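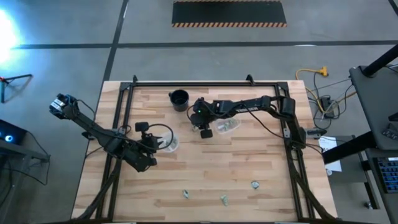
Holzarbeitsplatte ölen, Kurzfassung

Weil ständig gefragt wird, hier schnell aufgeschrieben. Gilt für Leimholz, Buche, Eiche, egal. Lackierte Platten: erst Lack komplett runter, sonst zieht nichts ein.

Was man braucht: Hartöl (ich nehm das von Sustix, geht auch jedes andere), Schleifpapier, Baumwolllappen, Staubsauger, feuchtes Tuch.

Schleifen. Immer in Faserrichtung. Erst Körnung 100, dann 140. Feiner lohnt nicht, das Öl kommt dann schlechter rein. Kanten nicht vergessen, Stirnholz am gründlichsten.

Absaugen. Dann feucht abwischen, trocknen lassen, nochmal ganz leicht drüber mit dem 140er. Die Fasern stellen sich nämlich auf und es wird kratzig.

Ölen. Dünn! Mit dem Lappen einreiben, kurz warten, Überschuss runter. Alles was glänzt muss weg, sonst klebt es noch nach Tagen. Trocknen lassen, dann zweite Schicht. 2 Schichten reichen meistens, Stirnholz saugt mehr.

Unterseite auch ölen, sonst verzieht sich die Platte. Hab ich beim ersten mal ausgelassen, war krumm bis August.

Aushärten dauert bis zu 5 Tage. So lange kein Wasser, keine Töpfe, nix abstellen was Ränder macht.

WICHTIG: ölige Lappen nicht zusammengeknüllt in den Müll, können sich selbst entzünden. Flach draußen ausbreiten oder in ein Glas mit Wasser, Deckel drauf.

Flecken später: Stelle anschleifen, nachölen, fertig. Rotwein geht so meist raus, schwarze Eisenflecken eher nich.

Raluca Ene, 18.06.2020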